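Grakska White Worktable, Eight Months In

I bought the Grakska table in the middle of a very silly week. I'd said yes to doing the flowers for a friend's anniversary lunch, my old folding table had finally given up a leg, and every flat surface in the house was covered with buckets. So I wasn't exactly shopping with a clear head! I saw the white top, saw that it would arrive before the lunch, and hit the button.

It cost me $542 with delivery, which made me wince then and makes me wince a little now. For that you get a tabletop, a steel base in two halves, a bag of bolts and one of those bent little wrenches that I threw in a drawer and replaced with my own. Putting it together took me 50 minutes, including a break to figure out that I had the crossbar upside down. The instructions are all drawings and the drawing for the crossbar is tiny. If yours rocks when you stand it up, check that first.

Now, the top. The reason I wanted white is that I strip a lot of foliage, and on my old brown table I could never see what I was doing. Rose leaves especially. You pull a sprig off a stem, set it down thinking you'll tuck it in later, and it disappears. On this surface every leaf shows up, even the dark pointy ones. I've stopped sweeping good greenery into the compost along with the junk, and I'm also much better at spotting a leaf with a brown edge before it goes in the vase.

It's matte, too, and that matters more than I expected. I work under a pretty harsh lamp in the evenings (no natural light in the back room after about lunch, sadly) and my sister-in-law's glossy kitchen island gives me a headache in minutes. The Grakska doesn't bounce the light back at you. Nice and calm.

Stains were my big worry. Rose leaves haven't left a thing behind. Eucalyptus gum wipes off with warm water and dish soap if you catch it the same day. Lily pollen, though — ugh. I dropped a whole open lily on it in the spring and rubbed at it with a damp cloth like a complete beginner, and there is still a faint yellow smudge near one corner. Tape lifts pollen, rubbing pushes it in. I knew that! I did it anyway. So that one's on me, but a white table does remember your mistakes.

Water beads up and sits there, so you'll want a towel within reach. There's no lip around the edge, and the first time I knocked over a jug it went straight off the side and into my shoe. I keep a plastic tray at one end now for wrapped bits and anything damp, and that's taken care of most of it. I did try the clip-on edge gutter that Girkanine makes for tables this thickness. It cost $25 and fell off twice before I gave up and sent it back. Skip it.

Size is where I'd really stand up for this thing. Two people can work across from each other without bumping elbows, and there's still a clear patch in the middle for whatever you're building. I like to keep the center bare and push leaves and cuttings out toward the sides, and there's enough room that they stay out there. Reaching over the far side is comfortable for me, and I'm not tall.

I looked hard at two others before buying. The Fairweather bench is prettier, with a shelf underneath that I'm still jealous of, but it was $1,222 and I just couldn't. The Grillden one was a lot cheaper and I've used it at a workshop. It wobbles. Cut a thick stem on it and everything on top does a little dance, so no thank you.

A few gripes, quickly. The bolts loosen — I've tightened mine twice. The corners are square and sharp and exactly at hip height, so I have a bruise most months. And the thing is HEAVY, so decide where it's going before you build it, because you won't be moving it by yourself afterward.

Would I buy it again? Yep. I'd measure the doorway first this time (it cleared with nothing to spare and some bad language), and I'd probably wait for the December sale, when the delivery charge usually comes off. If you mostly do potting or anything with soil, I'd get something darker with a raised edge. For cutting, sorting and stripping greens I've been really happy with it. I'm doing a batch of rose foliage this week and the table's been in use every single day.

Four stars from me. The fifth one is somewhere under that pollen smudge.
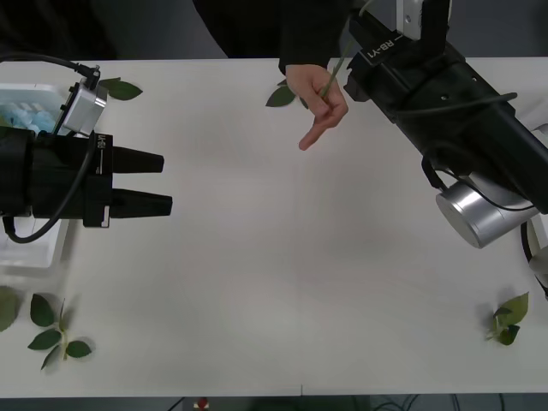 Leaves and a rose sprig out on the white top, tray over at the left.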